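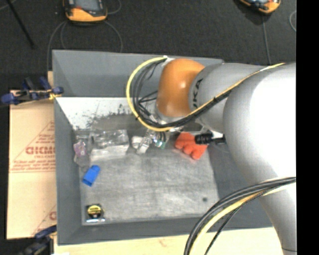
ぬか床が夏になると酸っぱくなりすぎます

去年の秋に義母から分けてもらったぬか床を、台所の流しの下で育てています。冬のあいだはとても調子がよくて、きゅうりも大根もおいしく漬かっていたのですが、7月に入ったとたん、つんとする酸っぱさが強くなってしまいました。朝いちばんにかき混ぜて、仕事から帰ってもう一度混ぜています。それでも夕方ふたを開けると表面が少しゆるく、においもセメダインのような感じがする日があります。

入れ物は琺瑯で、ぬかは全部で4キロほどあると思います。冷蔵庫に入れるには大きすぎて、夫には「もう捨てて新しくしたら」と言われてしまいました。でも義母が長年つないできたものなので、できれば立て直したいのです。からし粉を入れるとよいと聞いたのですが、どのくらい入れたらいいのでしょうか。塩を足すのが先でしょうか。同じような経験のある方、教えていただけるとうれしいです。
投稿者:Sorkum

Kam-wah Yau
お義母さまのぬか床、大事にしていらっしゃるのが伝わってきて、読みながらうちの台所のことを思い出しました。捨てなくて大丈夫だと思いますよ。私も一昨年の夏にまったく同じことになって、半分あきらめかけたのですが、今も毎日元気に漬かっています。

まず、野菜はいったん全部出してください。古い葉っぱの切れ端なども、できるだけ拾ってあげるといいです。それから足しぬかをします。4キロの床でしたら、炒りぬか500グラムに塩を35グラムくらい混ぜたものを入れて、底からよく返します。水が上がってゆるくなっているそうなので、水は足さなくてかまいません。ぬかを足すと酸味もやわらぎますし、手ざわりもふっくら戻ってきます。

そのあと二、三日は何も漬けずに休ませます。混ぜるのは朝晩で十分ですが、上と下を入れ替えるつもりで、ゆっくり大きく返してくださいね。表面だけくるくる混ぜていると、底のほうがずっと空気に触れないままになってしまうんです(私がまさにそれでした)。セメダインのようなにおいも、これを続けているうちに気にならなくなりました。

からし粉は大さじ2杯くらいから試してみてください。たくさん入れると野菜にからしの香りが移るので、うちでは様子を見ながら少しずつです。卵の殻を使う方もいますね。よく洗って薄皮をはがし、しっかり煎ってから砕いて入れます。

置き場所ですが、流しの下は夏は案外こもります。うちは玄関の北側の床に移したら、ずいぶん落ち着きました。冷蔵庫が無理でも、一部だけ小さな容器に分けて冷蔵しておくと、万一のときの種になるので安心ですよ。どうか気長につきあってあげてください。

Hung
塩。たぶん塩が足りてないだけです。うちは夏は多めにしてます。

Grestemell
からしもいいですが、うちは保冷剤派です。凍らせたものを布巾でくるんで、容器のふたの上に置いて、朝と昼に取り替えるだけ。留守にする日は家族に頼んでいます。直接ぬかの中に埋めると結露で水っぽくなるので、外側からがおすすめです。あと、酸っぱくなったきゅうりは、刻んで水に少しさらして、しょうがと醤油であえるとごはんがすすみます。古漬けも捨てないでくださいね。

Sorkum
みなさん、ご丁寧にありがとうございます。さっそく野菜を全部出したら、底からいつ入れたのか覚えのない人参が出てきました。今夜、炒りぬかを足して、火曜日まで休ませてみます。小さい容器に分けておくのもやってみますね。酸っぱいきゅうりは、しょうが醤油にしたら夫が全部食べてしまいました。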